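O contrabaixo na sala pequena

Partilhas: 560 | Comentários: 2

Num clube de jazz de dimensão reduzida, o instrumento que mais problemas levanta ao técnico de som é, quase sempre, o mais discreto em palco. O contrabaixo acústico tem pouca potência própria, irradia as notas graves de forma praticamente omnidirecional e partilha a zona inferior do espectro com o bombo e com a mão esquerda do piano. Quando a sala é pequena, a essa zona juntam-se os modos próprios do espaço, que reforçam umas notas e anulam outras consoante o lugar onde o ouvinte está sentado.

O Trernton, clube com programação regular de trios e quartetos, serve de caso de estudo neste artigo. A sala tem planta retangular, teto plano e um volume de 560 metros cúbicos. O palco ocupa um dos topos, sem estrado, e o bar fica no topo oposto. Até à intervenção de junho, o contrabaixo era captado com um piezoelétrico no cavalete, ligado a um amplificador pousado diretamente no chão, e reforçado pelo sistema principal.

As queixas dos músicos eram consistentes. O lá grave da corda solta soava muito mais forte do que as notas vizinhas, o ré seguinte desaparecia junto à parede lateral e qualquer subida de volume no amplificador levava o instrumento à realimentação. O público das mesas centrais ouvia um grave prolongado, sem ataque. Quem ficava ao balcão ouvia sobretudo o bombo.

Medição

O gabinete Kramer, responsável pelo levantamento, mediu a resposta da sala com varrimento sinusoidal, primeiro com a fonte na posição habitual do amplificador e depois com a fonte na posição do próprio instrumento. O resultado confirmou um modo axial longitudinal pronunciado e um segundo modo, transversal, cuja frequência coincidia com uma nota de uso corrente em andamentos médios. O decaimento nas bandas graves era bastante mais longo do que nas médias, como é habitual em salas com alcatifa fina e mobiliário leve, materiais que absorvem os agudos e deixam passar o resto.

Convém distinguir dois fenómenos que na linguagem de palco recebem o mesmo nome. A ressonância modal depende da geometria e mantém-se com o sistema desligado. A realimentação depende da cadeia eletroacústica e da distância entre o captador e a coluna. O primeiro fenómeno agrava o segundo, pois a nota reforçada pela sala é também a primeira a excitar o tampo do contrabaixo, mas as correções são diferentes e a ordem por que se aplicam tem consequências. Equalizar antes de mudar a posição da fonte equivale a fixar um erro na mesa de mistura.

O levantamento incluiu também as fugas para o exterior da sala. Nas baixas frequências, a folha de porta é em geral o elemento mais fraco da envolvente, e o isolamento real depende tanto da massa da folha como da vedação perimetral. Uma fresta contínua junto ao pavimento degrada o desempenho de uma porta pesada até valores próximos dos de uma porta corrente.
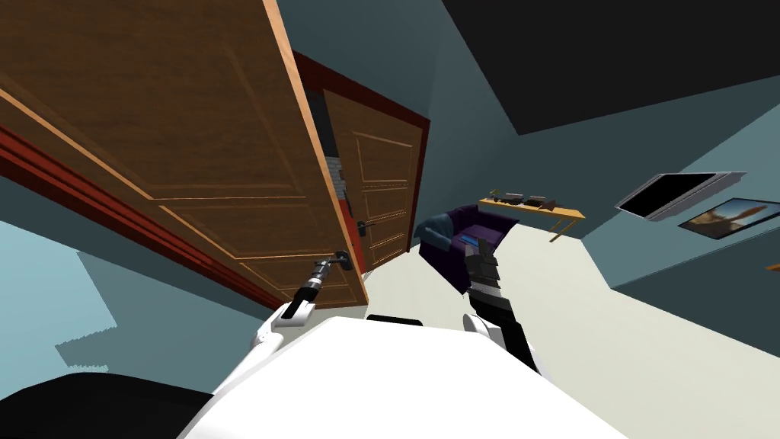
Porta de madeira com painéis em relevo e puxador preto de alavanca. Ao fundo, uma segunda porta do mesmo tipo.

Posição do amplificador

A primeira alteração foi a mais simples. O amplificador saiu do canto, onde acoplava com todos os modos em simultâneo, e passou para um suporte a meia altura, afastado das duas paredes. A nova posição fica perto de um nulo do modo transversal. A energia transmitida ao pavimento diminuiu, e com ela a vibração que regressava ao instrumento pelo espigão.

A redução medida na nota problemática foi de 5 dB na posição do músico, sem qualquer filtro. Trata-se de um valor que um equalizador gráfico também consegue produzir, com a diferença de que o filtro teria retirado energia a todas as notas da mesma banda, incluindo as que já chegavam fracas à plateia.

A orientação da coluna tem efeito reduzido no registo grave, mas é relevante na inteligibilidade do ataque, que se situa na região média. Com o altifalante apontado à altura do ouvido, o contrabaixista baixou o volume por iniciativa própria. O baterista acompanhou a descida no segundo ensaio.

Captação

O piezoelétrico no cavalete oferece boa rejeição da realimentação e um timbre seco, com excesso de informação na zona do dedilhado. O microfone de condensador miniatura, montado entre o cavalete e o estandarte, devolve o corpo do instrumento mas recolhe também os pratos. A solução adotada combina os dois sinais com um cruzamento simples: o piezo alimenta o grave, o microfone alimenta o médio e o agudo.

Esta combinação exige alinhamento temporal. O sinal do piezo chega antes do sinal do microfone, e a diferença, ainda que pequena, produz cancelamento na região do cruzamento. O atraso foi ajustado de ouvido e verificado depois com o analisador. A inversão de polaridade de um dos canais deve ser testada em cada montagem, dado que os pré-amplificadores trazidos pelos músicos não seguem todos a mesma convenção.

Para a pré-amplificação fixa da sala escolheu-se um modelo com impedância de entrada elevada, indispensável para um captador piezoelétrico. Uma entrada de linha comum carrega o captador e elimina precisamente a oitava inferior, defeito que muitos técnicos tentam depois compensar com reforço de graves, acrescentando ruído e instabilidade. 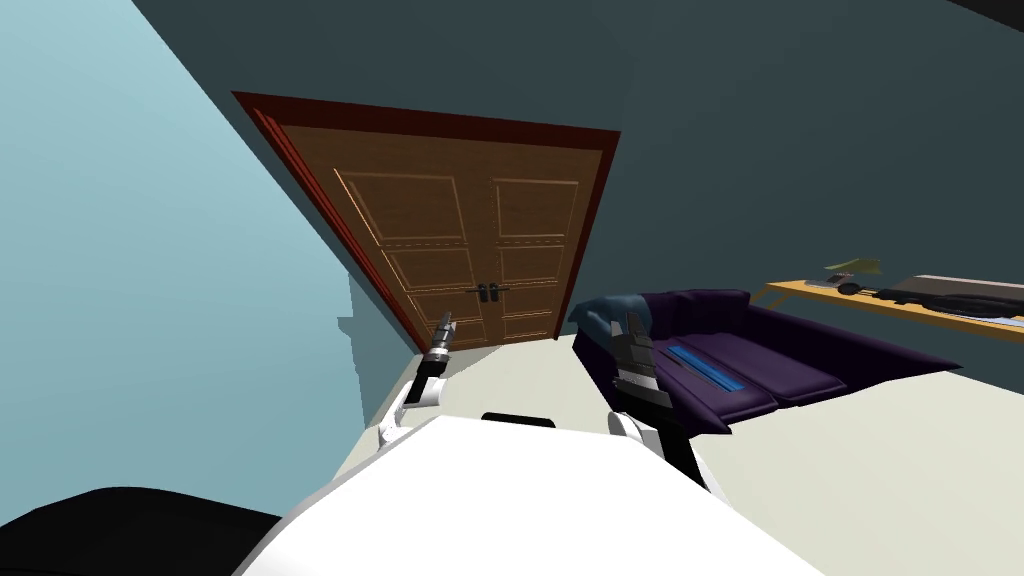 Imagem gerada por computador. Créditos: Drisance

Absorção

O tratamento passivo ficou limitado pelo espaço disponível. Os absorsores porosos só atuam no grave com espessuras incompatíveis com uma sala onde cada mesa conta para a receita. Optou-se por painéis de membrana Soltex, sintonizados para o modo longitudinal e fixados na parede atrás do bar, onde a pressão sonora desse modo é máxima. O custo do material foi de 2978 euros, sem montagem.

O decaimento na banda visada encurtou de forma audível. Nas bandas adjacentes a variação foi mínima, o que é próprio de um absorsor sintonizado e obriga a uma medição prévia fiável: um painel calculado para a frequência errada limita-se a ocupar parede. A sintonia depende da massa da membrana e da profundidade da caixa de ar, pelo que qualquer revestimento decorativo aplicado sobre o painel altera o resultado. O clube tinha previsto pintá-los e desistiu.

No teto não houve intervenção. O eco flutuante entre teto e pavimento, detetável com a sala vazia, deixa de ser relevante com as mesas ocupadas.

Utilização corrente

A ficha técnica entregue aos grupos visitantes passou a indicar a posição do amplificador, marcada no chão com fita, e a pedir que o contrabaixo seja o primeiro instrumento a fazer teste de som. O nível da banda constrói-se a partir dele. O reforço do bombo pelo sistema principal foi suprimido nos concertos de trio e mantém-se, com corte nas frequências mais baixas, nas formações com sopros.

Permanece por resolver a zona de mesas junto à parede lateral, onde o ré continua fraco. O gabinete propôs uma segunda fonte de graves com atraso, hipótese que o clube adiou por falta de espaço para a cablagem. Entretanto, nas noites de menor afluência, essas mesas são as últimas a ser atribuídas.

Comentários (2)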